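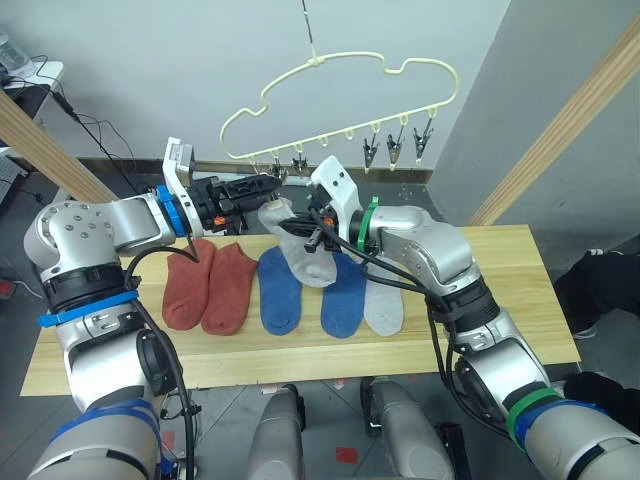

Gray sock up in the right gripper, the other five still on the board.

Guides > Grippers > Soft stuff

Last updated: October

How to compare two grippers with a pile of socks

I've tried foam blocks, I've tried dish towels, and I keep coming back to socks. They're cheap, they flop around, and a gripper that can handle a sock is usually going to be fine with most of the other soft things you throw at it. So this is how I run my comparison when I've got one gripper on each arm and want to know which to keep (in my case the black Stadusik on the left and the white Prillia on the right).

Before you start

Get three pairs of socks in three colors. Mine are rust red, blue and light gray. Plain ones, please! My first set had a fuzzy lining and both grippers looked like geniuses. You also want a flat board and a clip hanger, the kind with little clips along the bottom bar. Hang it so the clips sit over the board and both arms can get to them without stretching.

Then deal with your cables. Move each wrist through its whole range by hand, slowly, and watch the loops. I skipped this once and pulled a connector halfway out on the very first reach.

Step 1: Lay out the row

Pairs together, toes toward the front edge, everything flat. Leave a bit of space between socks or you'll be picking up two at once and blaming the fingers for it. I smooth each one with my palm before every round, which gets old fast, but wrinkles are basically handles and they'll flatter a bad gripper.

Step 2: Set the force low

Start lower than you think. The controller on our Ternent setup takes a raw number from zero up, and I start both grippers at 400. If the sock slides out, go up a little and try again. Prillia stopped dropping things at 1,650 for me. Stadusik needed more, and I ended up at 3,823 after a lot of fiddling (yes, that's a weirdly exact number, it's just where I was when it finally held and I didn't want to touch it again). Don't compare those two numbers with each other, by the way. The scales aren't the same, so all they're good for is getting you back to your own settings.

Step 3: Pinch and lift

Come down near the cuff, close, lift straight up, and stop while the sock is hanging. Wait a couple of breaths. You're looking for slow creep between the fingers. Write down held, crept or dropped. Do the whole row with one gripper, lay it all out again, then do it with the other.

Step 4: Pass it across

Bring the second gripper in until the fingertips almost meet, just above the sock. Close the second one first, THEN open the first. Benvinda Louro watched me do it the other way around for an entire afternoon before she said anything.

Step 5: Clip it

Worth doing last. Pinching open a clip takes a lot more precision than grabbing fabric, and fat fingers block your wrist camera right when you need it. I'd allow 2 tries per clip and move on.

What I'd pick

Prillia for picking up, Stadusik for clips. Judite Macedo swears by the Cunha fingertips for both jobs and says the thin pads get under a flat cuff much better. I have a set on order and I'll add them to the notes once I've had them on for a while.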